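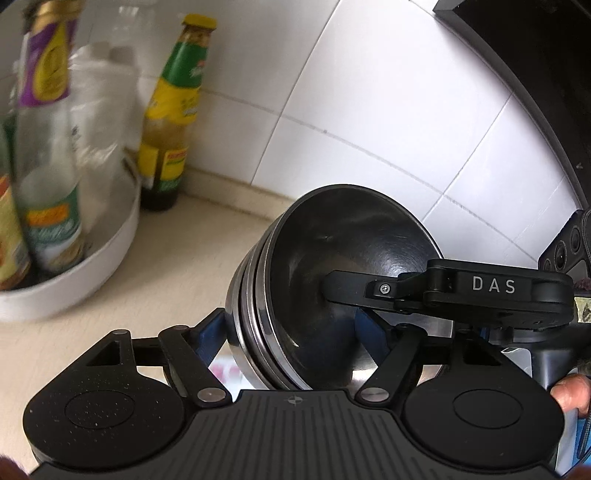 Hand gripper: left pad slips on steel bowls

uvetti_bench
January 3, 2025
Hello all. My hand-held gripper closes well on plates, but on steel bowls the left finger arrives late and the rim slides. I cleaned the blue pads with alcohol and tightened the pivots. What should I check next?

Jafri72
Did you check the pivot pins for play? Mine had this after I tightened too much. Loosen a quarter turn and try again.

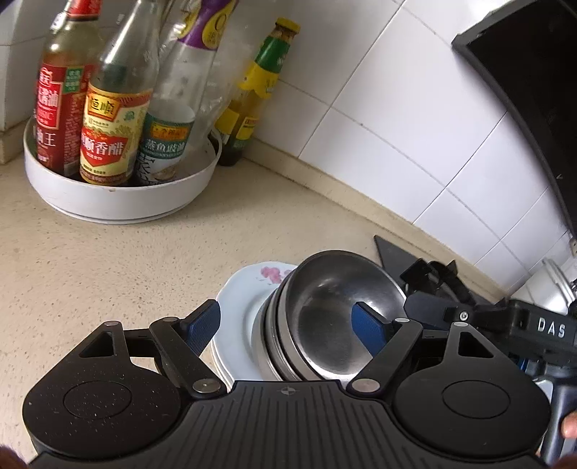

Also wipe the dust from the round hub on the left. It can travel into the joint.

zornley
I do not agree about the dust. It stays on top of the hub and does no harm. I would replace the pads. Mine were smooth after 80 hours and I could not see it by eye.

uvetti_bench
I loosened the pins as Jafri72 wrote. The arm moves more freely, but I still feel a small delay. One more picture from the same counter.
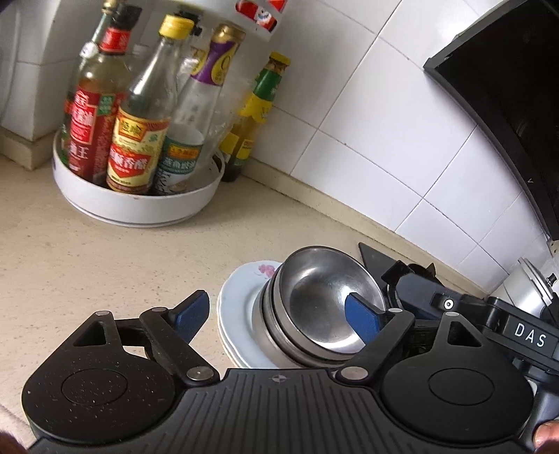

Left pad beside the plates, right pad in the bowl rim

Amna Abbasi
Please put both pads on the outside of the bowl and compare. If the delay is gone, your linkage is fine.

zornley
Still the pads, I think.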